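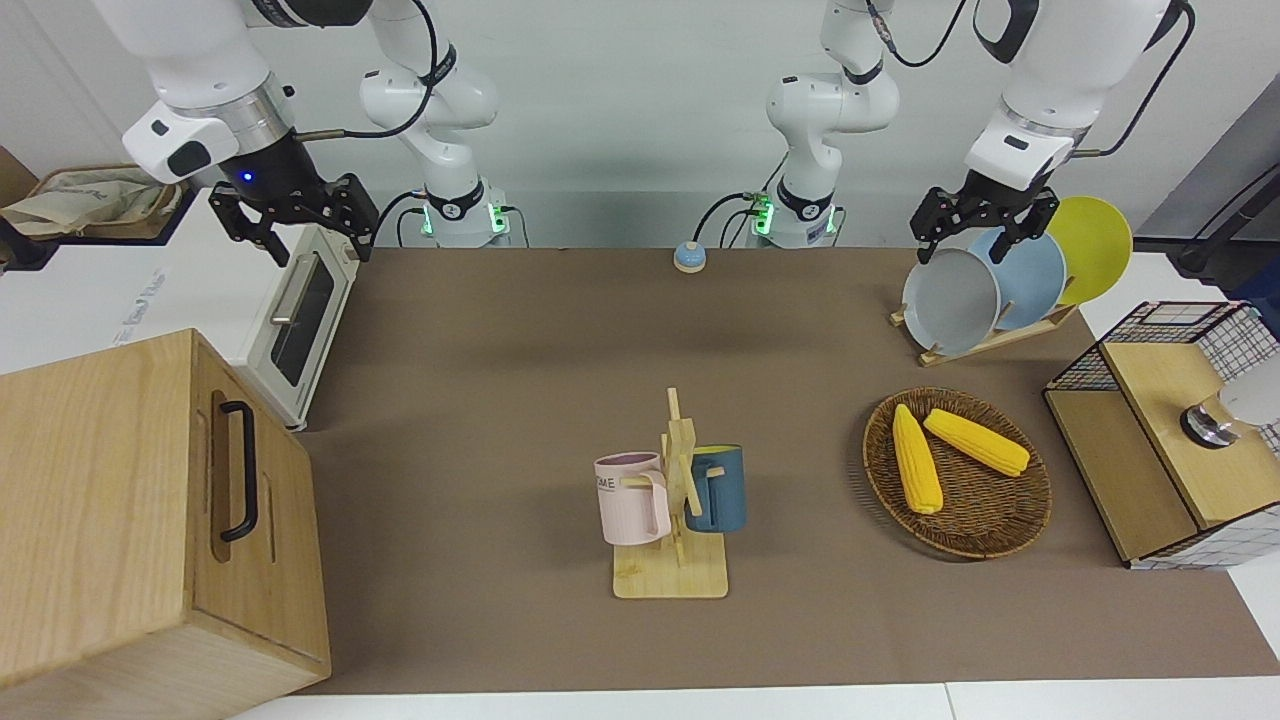
Who should set up a kitchen bench for robot arms, the technician or the people who already work in the kitchen?

The people who work there. The technician bolts the arms down and does the software, but the kitchen staff know what gets used, in what order, and where a hand wants to reach at half past seven in the morning. Let them lay it out and you'll redo it less.

What follows is how we do it at Storel, staff kitchen, Skerkport site. Written fast between shifts. Rangi Fairweather did the first draft, I've cut it down. — Tâm Tô

Before you start

You need:
the bench, cleared and wiped
both arms parked and the stop button tested
masking tape, marker pen
the kit list from the Vevden folder
someone from the early shift. Not optional.

Allow a morning. The first one took us two days but we argued a lot.

Step 1. Write down the job as it is now

Stand in the kitchen for one breakfast service and write what people do. Not what the rota says they do. Ours said "prep, serve, clear". What went on was: plates out, mugs out, something in the toaster oven, forget the toaster oven, answer a question about the bins, go back to the toaster oven.

Circle the bits that repeat. Those are the ones worth giving to the arms. Leave the question about the bins with a person.

Step 2. Pick small jobs first

One object, one move. Plate out of the rack. Mug off the tree. Corn from the basket to the oven. Get each of those working alone before you string any together.

We skipped this and tried a whole breakfast. Waste of a week.

Step 3. Place the big things

Oven first, it's the one that wants space. Ours sits on the left with the door facing in towards the middle of the bench, so an arm can come at the handle from the side. Check the door swings fully open with nothing in front of it. Then check again with the mug tree back on.

Dish rack at the other end, set at an angle. Plates upright in the slots. Upright matters — a two-finger gripper can take an upright plate by the rim, a flat stack is misery.

Mug tree near the front. Basket next to it.

Step 4. Tape round everything

Once it's in the right place, tape the corners. Write the name of the thing on the tape. When the evening cleaner moves the rack (they will, they have to wipe under it) they can put it back without phoning anyone.

Do not glue things down. Somebody did on the Espinoza line and it had to come off with a scraper.

Step 5. Mix the colours

Plates and mugs in different colours if you can get them. We use grey, pale blue and yellow plates, a pink mug and a dark teal one. Makes it much easier to say which one you mean, to the software and to each other. "The yellow one at the back" works at any time of day. Matching white crockery looked smarter and was useless.

Step 6. Slow run, arms empty

Run each move at the lowest speed with the grippers open and nothing picked up. One person on the stop button, one person watching the cables. Look for:
cable catching on the back wall or the base
fingers touching a rim before they should
both arms wanting the middle at once

Fix by moving the object, not the program, if you can. Moving a basket takes a second. Then re-tape.

Step 7. Real run, with the shift there

Same again with the objects. The early shift watches and says stop whenever they like, no reason needed. This is the bit managers want to skip. Don't. Rangi got more useful notes out of one hour of this than from the whole survey in July.

Write every stop on the sheet: what was moving, what it was near, who called it. Initials are fine.

We logged 132 stops in the first month. Most were near the oven door.

Step 8. Change the rota before you go live

This gets forgoten every time. If the arms take plates out, somebody who used to do it now has that time, and if you don't say what it's for it'll get filled with whatever's nearest.

What we did: the early person no longer sets out. They check stock, load the basket and the rack, watch the first run, and take their break at a proper time. Same pay, same hours, in writing. The in writing part took longer than the robot did.

Be straight about the bad side too. Watching is more tiring than it looks. Swap the watcher every 2 hours, no exceptions. And some people liked setting out, it was the quiet part of the day. Ask. One of ours kept it, she does the mugs by hand and the arms do the plates. Works fine.

Step 9. Keep a by-hand day

Once a month, arms off, do it all by hand. New starters need to know how. So do the rest of us, I'd forgotten how the rack comes apart.

If it goes wrong

Gripper misses the plate: rack has shifted, check the tape.
Mug swings on the peg: go slower on the approach, or turn the handle round.
Arm stops half way and won't restart: don't pull it. Stop button, then ring maintenance on 3608.
Oven door won't shut: look for a crumb tray stuck out. It's allways the crumb tray.

Blank stop sheets are in the Vevden folder, second tab. Print double sided please.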